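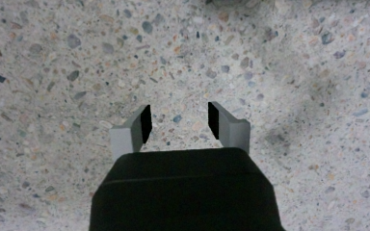 Marnonden Adds Low-Alkaline Cleaner and Penetrating Sealer to Stone Care Line

MARNONDEN — Marnonden, a maker of maintenance products for natural and cement-based stone, today announced two additions to its professional line: Prata, a low-alkaline cleaner in concentrate form, and Kivness, a water-based penetrating sealer. Both are intended for terrazzo, marble, limestone and honed granite in commercial interiors. Shipping to distributors begins in November.

The two products replace the company's earlier single-step wash and seal, which will stay in the catalog until stock runs out. Contractors who have open orders for the earlier product may keep them or change them to the new items at the same price per gallon.

Prata is supplied at pH 8.5 and is diluted before use. The standard rate for daily mopping is one part concentrate to 60 parts water. For periodic deep cleaning with a single-disc machine and a white pad, the rate is one part to 10. It contains no acid, bleach or ammonia, and no wax or polymer that would build up on the floor over time. Rinsing is not required at the daily rate. At the deep cleaning rate, the floor should be rinsed once with clean water and the rinse water picked up by wet vacuum.

Kivness is applied by flat mop or low-pressure sprayer to a floor that has been cleaned and left to dry overnight. The sealer should stay on the surface for 10 minutes, after which any excess is buffed off with a dry microfiber pad. A second coat may be applied after 60 minutes. Light foot traffic can resume four hours after the last coat. Carts, pallet jacks and furniture should be kept off until the next day.

The sealer does not form a film and does not change the gloss level of the stone. It slows the uptake of water and oil, which gives staff more time to remove a spill before it stains. It does not protect against etching. Lemon juice, vinegar, wine and acidic bathroom cleaners will still mark marble and other calcium-based stone, sealed or unsealed, and etched areas have to be honed or repolished. 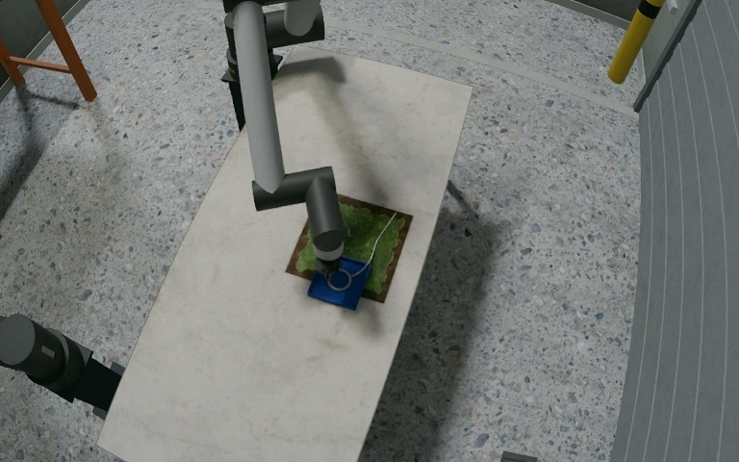 Before release, both products were used on 930 square feet of cement terrazzo in the lobby and service corridor of the Stitov building, the company's own office and training site. The floor was divided into two zones. One was cleaned daily with Prata only. The other was cleaned the same way after two coats of Kivness. Water drops were placed on both zones at the end of each month and timed until the stone darkened. Full results, including the readings taken at the corridor entrance, where grit wear was heaviest, are printed in the technical data sheet.

"Most of the calls we get are about residue," said Adelino Calado, technical manager at Marnonden. "A crew doubles the dose to get through a bad week, the floor turns dull, and the next crew adds more product to fix it. We wrote the dilution table first and built the cleaner to match it."

Calado said the company also wanted a sealer that could be used in occupied buildings. "Kivness has a mild odor and can go down in the evening. The corridor at Stitov was sealed after 6 p.m. and open the next morning."

The company advises contractors to test both products in a hidden area before treating a full floor. Older terrazzo may carry one or more layers of acrylic finish, and these must be stripped before sealing. Epoxy terrazzo can be cleaned with Prata but should not be treated with Kivness — the resin binder does not absorb the sealer, and dried excess will leave streaks. Polished granite with very low absorption may not need sealing at all. A drop of water left on the stone for 10 minutes is an adequate check: if no dark spot forms, sealing can be skipped.

Prata is packed in one-gallon bottles, four to a case, and in five-gallon pails. Kivness is packed in one-gallon and five-gallon containers. Both must be stored above freezing. Unopened containers have a shelf life of two years.

Safety data sheets, technical data sheets and a wall chart of dilution rates are available from distributors and from the Marnonden technical desk.

About Marnonden

Marnonden makes cleaners, sealers and polishing compounds for stone and terrazzo surfaces. Its products are sold through flooring and janitorial supply distributors. The company offers contractor training at its Stitov site.

Media contact: Adelino Calado, Technical Manager, Marnonden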